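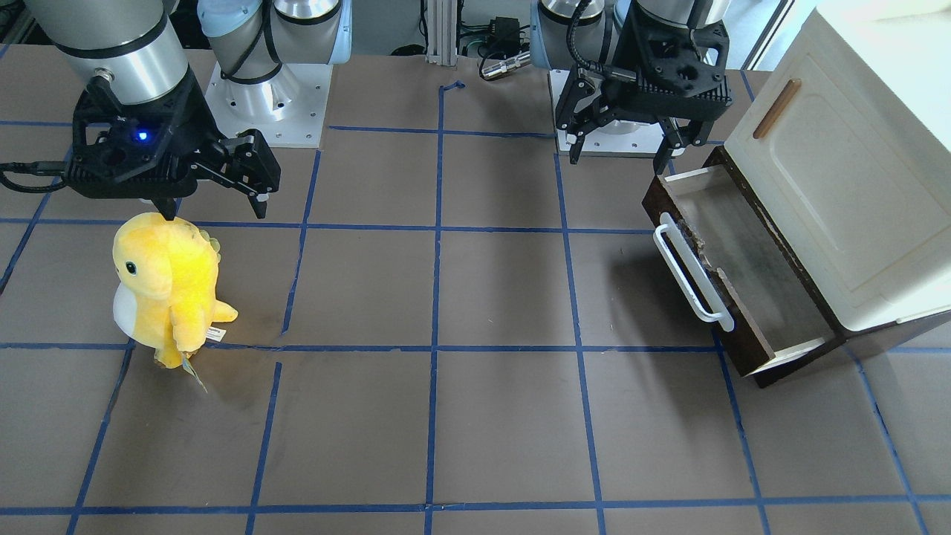

Small Storage, Sorted

Manouchehr Bahrami wrote this in February for Prullen readers who keep toys and odds and ends at a worktable. Brown paper goes down first, then blue tape in a grid, so everything has a spot to come back to.
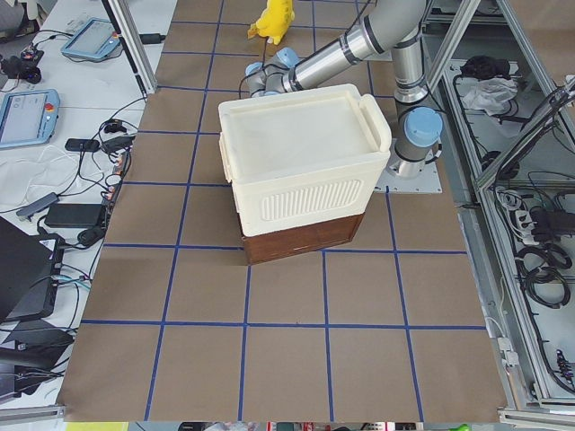 Stacking saves the most room. An off-white bin with a lid can sit on top of a dark brown wooden box, even if it hangs over a little. Check that it's steady before you let go of the handle.

Soft toys go in last. They squash into whatever space is left and don't mind the weight.

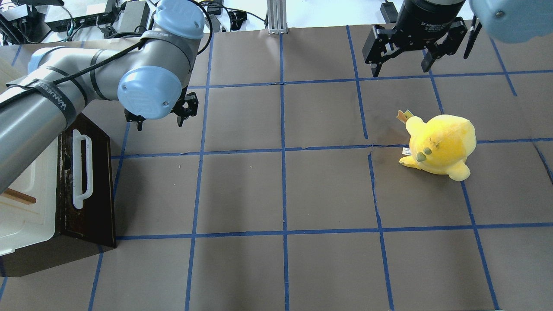
Yellow plush toy on its side, dark wooden box at left.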